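Tradlow bench notebook: packaging and seals

Filed under: Notebook, Packaging, Shelf life

Monday, November 12, 2018
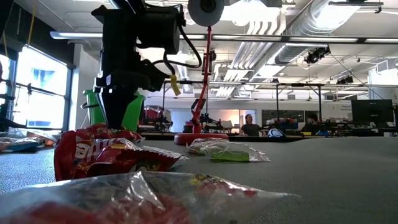

Sweet packets on the grey table. Red bag with the serrated silvery end behind, clear bag nearest.

Seal work on the dried fruit pouches, continued. The question is still the one from September: why the apple pieces in the Drirnodano pouches go leathery before the date on the pack, when the same fruit from the same tray keeps well in the older pouch from Farah. Both films are sold as suitable for dried goods and both feel about the same in the hand. I had been blaming the film. After today I think it is the seal, or mostly the seal.

Set up as before. Pouches filled on the small bench, fruit weighed straight from the drying cabinet, sealed on the Zisutton bar sealer, then put in the damp cupboard with the salt tray at the bottom. Weighed again each working morning on the good balance. The other balance drifts when the heating comes on and should not be used for this. I have put a note on it.

The batch is 206 pouches altogether, both films together, split between three dwell settings on the sealer. The jaws were left to warm for 30 minutes before the first pouch. Last time I started as soon as the lamp went out, and the early pouches were worse than the later ones, which muddied everything. If you are repeating any of this, do not trust the lamp. It goes out when the thermostat is satisfied, and the thermostat sits at the left-hand end of the bar. The right-hand end takes a good deal longer to catch up.

Dye test first. Red dye in spirit, a little squirted inside an empty pouch, pouch held seal downwards over white blotting paper for 5 minutes. Short dwell: dye through on nearly every Drirnodano pouch, always at the right-hand corner. Middle dwell: a faint line in the same corner on a few of them, nothing elsewhere. Long dwell: clean, but the film puckers and the seal looks poor, and a customer would complain about it even if the fruit was fine. The Farah film was clean on middle and long and had only odd spots on short.

So the newer film wants more heat or more time than the setting we have been using. The supplier's sheet gives a sealing range, but it is given for a different kind of jaw and I cannot see how to carry the figures across. Have written to ask. Until they reply I am going by the dye.

Peel test after lunch. Cut strips across the seal, clamped one leg, hung weights on the other. Good seals tear the film beside the join. Poor ones open along the join like an envelope, with a soft ripping noise. The short dwell strips from the right-hand corner opened almost at once. Strips from the middle of the same seals held. I would not have found this if I had only cut from the middle, and the September strips were all cut from the middle. They are still in the box file. Looked at them again and there is nothing wrong with them, so the write-up then was correct as far as it went. It needs a line added to say where the strips came from.

Fruit dust is the other thing. Apple pieces shed a fine sticky powder, and when the pouch is filled by scoop some of it lands on the inside of the neck. Sealed over, it leaves a speckled band that you can see against the window. Tried three ways round it. Wiping the neck with a dry cloth moves the dust about and leaves lint. Filling through a paper cone works well but is slow, and the cone goes soft after a while and has to be changed. Filling through the cut-down steel funnel works well and is quick, provided the funnel is wiped out between trays. Steel funnel from now on. It lives on the hook by the sink and should go back there.

Also looked at whether the tear notch matters. On the Farah pouch the notch sits well below the seal. On the Drirnodano pouch it is cut higher up, and if the pouch goes into the jaws slightly crooked the seal runs into the notch and leaves a weak spot. Lined up a strip of tape on the rest as a guide and the crooked ones stopped. The tape will not last in the heat. A bit of angle screwed to the rest would be better.

First weights from the damp cupboard will not mean much for several days. The long dwell pouches went on the top shelf and the short dwell on the bottom, and I realised after closing the door that the bottom shelf is nearest the salt tray. Took everything out and mixed the shelves up, then wrote the positions on the sheet inside the door. Please do not tidy them.

Tasted the leftovers from the opened September pouches. Farah fruit still snaps. Drirnodano fruit bends and has picked up a slightly stale, papery taste, worse near the top of the pouch. That fits with damp coming in at the corner, though I would not put it in a report on the strength of one person chewing.

To do:
Turn the bar round, end for end, and see whether the weak corner moves with it.
Check the pressure pad under the right-hand side. It may just be worn.
Order more blotting paper, the thick sort.
Ask Drirnodano for a short roll with the notch lower down.
Repeat the dye test with pears, which are stickier than the apples.
Middle dwell plus a second pass on the corner, to see if that gets us by for the next Tradlow order.

Sealer switched off and jaws open to cool. Damp cupboard shut, key in the drawer.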